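Plotine replay + planner FAQ, last touched Friday. Ask Nisreen if somethings missing.

**Which branch do I run?**
`jistholm`. Not main. Main still has the old time sync.

**Why does my episode fail to load?**
Nearly always timestamps. Head and gripper streams have to line up within 70 ms or the loader drops the lot. Run `zein check` first, it prints the worst gap.

**Can I fix the gap by hand?**
Yes, set `offset_ms` in the episode config. Don't touch the raw files.

**What do the views look like?**
Two from the head, one from a gripper, same table. Cloth and white tray in both head views.
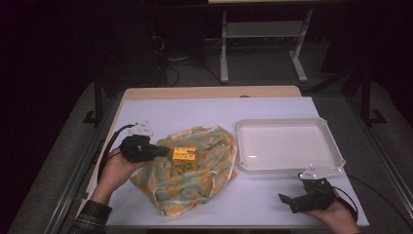
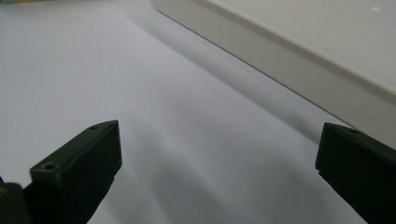
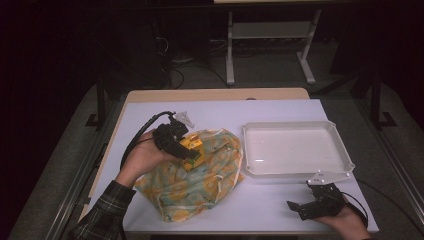 **Do I need every view for training?**
No. Head only works for a quick test. Grasp timing gets worse without the gripper views though, so turn them back on before you compare numbers with anyone.

**Pose jumps halfway through?**
Tracker lost its fix and found it again. Anything over 5 cm between samples gets flagged. Episode 186 is a good one to practise on, 502 is just bad, skip it.

**Why does the planner treat cloth as solid?**
Default colour mask lumps it in with the table. Set `soft: true`. Slower, but it stops planning round a lump it could push into. Anas is working on a propper fix.

**Gripper width reads negative??**
Zero is off. Close both jaws fully, run `zein zero`, reopen. Old recordings need the correction applied at load, see the readme.

**How many episodes in the current set?**
865 after filtering. Shadi has the list of what got cut and why.

**Can I add my own labels?**
Sure. Seperate file, same episode name, `.labels` on the end. Start and end times only for now, no nested labels.

**Viewer is crawling**
Turn off depth. Still slow, halve the playback rate.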